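Fliltbridge Evening Classes
Looking After Your Clothes: handout for session 4, Folding
Tahira Afridi

Hello again, and thank you to everyone who stayed behind last time to help me put the ironing boards away. This is the folding handout I promised, typed up from my own notes, so forgive the bits that wander.

We start with T-shirts because everybody owns them and hardly anyone likes folding them. I certainly didn't. For years mine went into the drawer in a sort of rolled heap, and I'd iron whichever one I wanted on the morning I wanted it. What changed my mind was moving into a flat with one chest of drawers (one!) and having to get the whole lot in.

What you need

A clear table, as near to hip height as you can manage. A bed will do at home but it sags in the middle and your folds go with it. You don't need a folding board. I know some of you have bought the Walano one and I've nothing against it, but please put it to one side for this session and learn with your hands first. Bring your own tops, a mix if you can: something thin, something thick, and one that's gone a bit out of shape.

Before any folding

Most of the trouble happens here. A T-shirt fresh from the basket is usually doubled over on itself somewhere, with a sleeve tucked inside or the hem flipped up, and if you fold on top of that you get a lump that no amount of patting will shift. So we find the edges first.

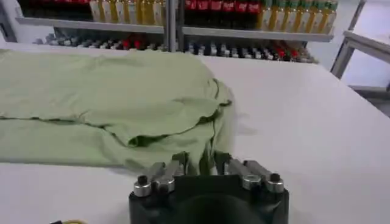

Fig. 1. Pale green fabric in overlapping layers, the upper part turned back into a mound.

With a heap like this I'd leave the mound alone to begin with and go looking for a hem or a shoulder. Hems are easiest because there's a line of stitching you can feel with your thumb. Once you've got one, follow it along to a side seam, hold both corners of the hem, lift and give it a shake. One good shake, away from you! Then lay it down and see what you've got. Nine times out of ten the sleeves will have dropped out by themselves.

If you find the neck first, that's fine too, but take hold at the shoulder seams and keep off the collar ribbing. It stretches, and it doesn't go back.

Look out for the dark lines in a pile of cloth. A deep shadow running across the fabric often means one layer is sitting on top of another, so it's a good place to slide your hand in and see what's underneath. I do this without thinking now, but it took me a while to notice I was doing it.

Smoothing

Lay the top face down with the neck away from you. Use the flat of your hand, working from the middle outwards, and finish by tugging each side seam gently until it's straight. Don't press hard. Cotton jersey drags under your palm and you end up pushing a wrinkle from one side to the other (I've had a whole argument with a nightshirt this way).

The fold itself

1. Bring one side in to just past the edge of the neck, all the way down.
2. Turn the sleeve back on itself so it lies along the fold.
3. Do the same with the other side. You should have a long strip.
4. Fold the hem up to just short of the neck.
5. Fold in half again, or in thirds if your drawer is shallow.
6. Stand it on its edge. If it flops over, open up the last fold and make it a little tighter.

Long sleeves go down the strip and back up again before you get to step 4. Vests are annoying and we'll do those together.

Practice for next time

Do 12 tops before the next session, spread over the week if you like. It should take around 30 minutes altogether, less once your hands get the idea. Start each one from a proper heap: drop it on the table, don't lay it out nicely, or you're skipping the part you most need. Keep one aside that beat you and bring it along. I want to see the horrible ones.

A few of you asked about fabric spray. The Solesum one smells lovely and I use it on bed linen, but I'd leave it off anything you're about to fold, as damp cloth put away in a drawer goes musty.

Next session is fitted sheets, so come with your sleeves rolled up and a sheet of your own, any size. We'll work in pairs. Someone also asked about the Tanoli drawer dividers. I'll bring mine in so you can try them before spending any money.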